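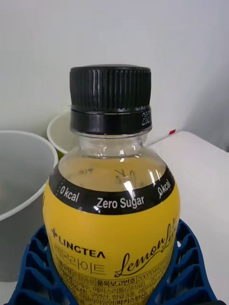
November, notebook 2, entry 60

Cap torque, yellow-label line. Started 9:40 with the Geddes tester. Zeroed it twice, the first zero drifted while I was writing up the header.

Pulled the retained bottles from the Willau shelf, lot 783. Removal torque is fine on most of them. The low ones are all from the same capping head, going by the fill log. Marked them with tape and put them back upright.

Bands separated cleanly on every low one, so I don't think it is the band. More likely the clutch on that head. Brellside changed the clutch springs on the other heads in spring and skipped this one – the work order says "next visit" and there isn't a next visit on file.

Skestar want a leak test before they'll release the lot. Ran the first batch at 203 mbar vacuum, on their sheet. No drips on the blotter paper. Second batch goes in after lunch.

To do: ask Brellside for the spring part number. Order blotter paper, last pack is open. Whoever has the small strap wrench, please put it back in the drawer under the tester.

Packaging bench notes – internal use only | Contact the bench desk | Back to top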